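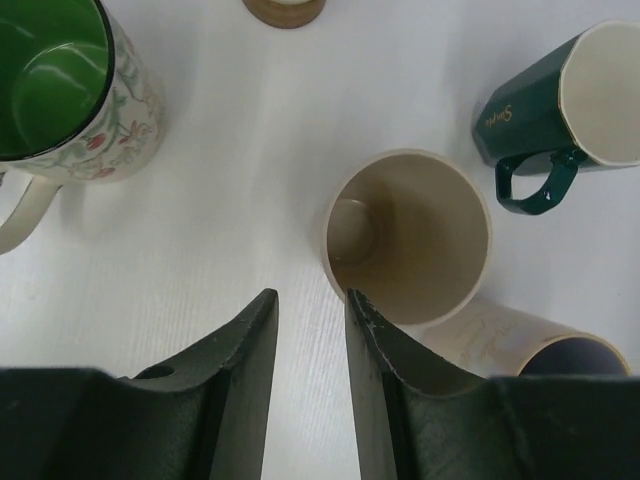 A mug with painted leaves and red berries or buds.

Every February the young people in Prenholm ask me one question: what will be the cut-off? I think it is the wrong question. Last year 3,000 persons sat the clerk exam for 90 posts, and many stopped studying when they heard a rumor about the marks.
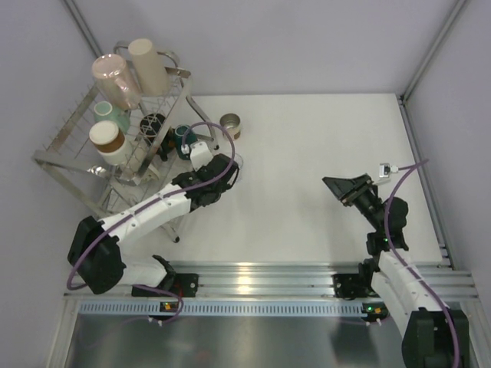 A candidate needs a fixed daily plan more than a prediction. My niece kept hers beside a dish rack, one with an upper tier and a lower shelf like this one, and she revised before washing the cups. She scored 66 and she will try again.

Comfort Quaye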